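普莱卡家居推出旧衣回收与修补服务，九月起在五家门店受理

家居与衣物护理企业Prekska今日宣布，将于九月起在旗下五家门店开设旧衣回收与修补柜台。顾客可将穿旧、破损或不再合身的衣物送到门店，由店员当面检查后，选择修补、改制或回收。首批开设柜台的门店包括Drolgate店和Ghanem店，其余三家门店的受理时间将在各店公告栏公布。

服务面向所有顾客开放，不限于在Prekska购买的衣物，也不要求办理会员。

Prekska服务业务负责人Nigel Oakley表示：“过去一年里，来店里问能不能补衣服的人比问价格的人还多。我们原来只能请他们去找外面的裁缝，有些地方附近已经没有裁缝铺了。现在柜台开在店里，衣服放下就可以走，修好了再来取。”

试运行情况

今年春季，公司在Drolgate店进行了试运行，共收到衣物2000件，其中357件经修补后由原主取回，其余衣物进入分拣流程，按面料和成色转为二手出售、改制或纤维再利用。试运行期间送修最多的是牛仔外套和裤装，常见问题为袖口磨损、口袋脱线和拉链损坏。针织类衣物送修较少，但平均工时最长。

根据试运行的反馈，公司对流程作了几处调整。原先顾客需要先在网上填表再到店，不少年长顾客觉得麻烦，现改为到店直接登记，网上预约仍然保留。原先所有衣物统一送往Plalivska工坊处理，换纽扣、缝裤脚一类的小活也要等上几天，现在这类项目由门店柜台直接完成。取件凭证由短信改为纸质小票与短信并用，遗失小票的顾客可凭登记的电话号码取件。

受理范围与收费

柜台受理棉、麻、羊毛、牛仔布及常见混纺面料的衣物。内衣、泳装、皮草以及沾有油漆或化学品的衣物不予受理。送修衣物须事先洗净晾干，口袋内物品请自行取出，门店不对遗留物品承担保管责任。

修补按项目收费。换普通纽扣、缝补开线等基础项目每件收费40元；更换拉链、修补破洞、改动肩宽或腰围等项目，由店员检查后报价，顾客同意后方可开工。如果工坊在拆开衣物后发现需要追加工序，会先以电话联系顾客，未得到答复前不会继续操作。顾客不接受新报价的，衣物按原样缝合退回，不收费用。

回收不收费，也不支付现金。顾客每次送来衣物可领取一张护理用品抵用券，可在五家门店中的任何一家使用，不能兑换现金，也不能与其他优惠同时使用。

关于工坊

Plalivska工坊位于Prekska仓库二层，由原来的样品间改建而成，设有裁剪、机缝、手缝和整烫四个区域。工坊现有的缝纫师傅大多来自本地服装厂，公司同时招收学徒，学徒期间由师傅一对一带教，先从拆线和配线学起。工坊不对外零散接单，所有衣物均须经门店登记后统一送入。

每件送修衣物都会系上一张布质号牌，号牌上写明登记编号、送修门店和修补项目，从收件到取件全程不取下。整烫完成的衣物挂放保存，不折叠装箱，以免新缝的部位压出折痕。逾期未取的衣物由门店保管三个月，期间会两次通知顾客。

关于家中衣物的存放

公司同时发布了一份衣物日常护理说明，可在门店免费领取。说明由工坊师傅编写，主要内容来自送修衣物中反复出现的问题。

说明建议，外套穿过之后不要马上放进衣柜，应先在通风处挂一晚。牛仔外套分量较重，宜使用肩部较宽的衣架，细铁丝衣架容易在肩头顶出凸痕。深色衣物与牛仔布分开洗涤，首次洗涤时翻面。羊毛针织衫平放，不宜长时间悬挂。衣架与墙面之间留出一定距离，潮湿季节尤其要注意，贴墙悬挂的衣物背面容易受潮。换季收纳之前检查一遍纽扣和线头，小的开线当时缝上几针就可以，拖到下一季往往会扯成破洞。

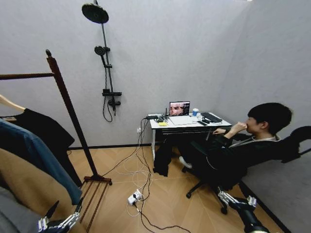
深色木质落地衣架，挂有牛仔外套与黑色衣物。

说明中还列出了几种可以在家自行完成的修补方法，包括缝四眼纽扣、藏针缝裤脚和用衬布加固口袋底，每种方法附有步骤图。门店另备有针线包出售，内含与说明配套的常用线色。

现场活动

Drolgate店将在柜台启用后的首个星期日举办开放活动，上午十时开始。工坊师傅将在现场演示补肘和换拉链，顾客可以带一件需要缝补的衣物到场，由师傅指导自己动手。活动免费，座位有限，需提前在门店服务台报名。十二岁以下儿童须由成人陪同。

Nigel Oakley表示：“我们不指望每件衣服都能修好，有些料子已经酥了，补了也撑不住，店员会照实说。能修的就修，不能修的我们收下来分拣。”

公司计划在年底前根据各店的受理量决定是否增设柜台，并考虑将窗帘、靠垫套等家用纺织品纳入受理范围。具体安排确定后另行公布。

关于Prekska

Prekska经营家居用品、衣物收纳及护理产品，总部设在Drolgate，目前在五家门店和网上商店销售。

媒体联系：Prekska公共事务部
顾客咨询请前往各门店服务台，或拨打取件小票背面所印的服务电话。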